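Signposting and Dwell Time in a Small Visitor Town: The Case of Plendel
Term project report, tourism geography module
Submitted 11/22/19

3. Method

Two walking routes between the Plendel bus station and the old harbor were compared. Route A follows the main street. Route B passes through the Grollard quarter, where the covered market and the town museum are located. Visitors leaving the harbor were asked which route they had taken, whether they had stopped on the way, and whether they had used a printed map. A total of 89 visitors answered. Residents and coach parties were excluded.

4. Results

Of the respondents, 70 percent had taken Route A. Most of these had followed the brown signs, which do not mention Grollard at all. Route B users stopped more often, mainly at the market, and stayed in town around 30 minutes longer. Map use was low on both routes. Several respondents did not know the museum existed until they were asked about it.

5. Limitations

All answers were collected in the low season. The harbor ferry was not running, so day visitors from Desska are missing from the sample. Walking times were reported by the visitors and were not measured. A repeat survey is planned for February, with a second collection point at the market entrance.

6. Recommendation

Add a sign to Grollard at the bus station exit and one at the foot of the hill. Keep the existing harbor signs.

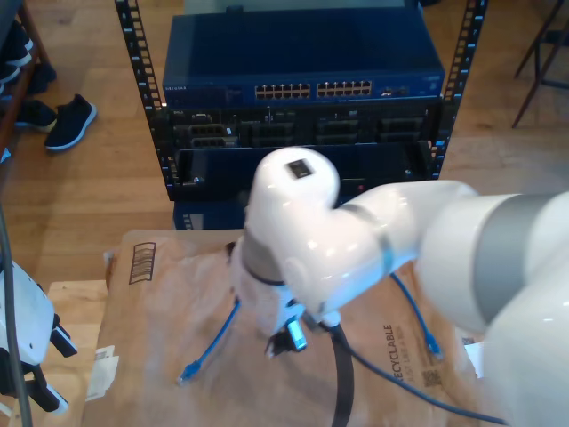
Shim commented that the longer stay on Route B may come from the hill alone, and that the report should compare walking time and stopping time separately before it recommends any new signs.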